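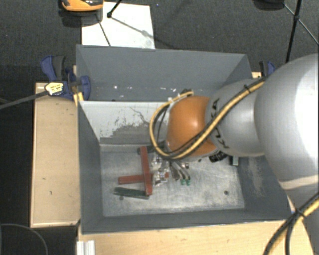

About Muvetti

Muvetti is a privately owned holding company with interests in manufacturing, farm supply, property and business lending. We buy controlling stakes in established firms and keep them for the long term.

Our businesses

The group has 8 operating companies. The largest is Stornico, which makes packaging for food producers and employs more than half of our staff. Liao handles grain storage and animal feed. Rerport lends to small traders and transport operators, and also manages the group's offices and warehouses.

Each company has its own managing director and its own accounts. Head office looks after tax, insurance, legal work and large capital spending -- everything else is decided locally.

How we invest

We look at firms with a trading record of at least eight years and low debt. We prefer to buy from owners who wish to retire, and we usually ask them to stay on for two years after the sale. We do not invest in start-ups.

Ownership

Muvetti bought the last outside shares in Stornico in August and now holds 100 per cent of the company. Rerport still has minority shareholders.

Proposals from owners or their advisers should be sent in writing to the company secretary at head office.

Page last updated 2/5/19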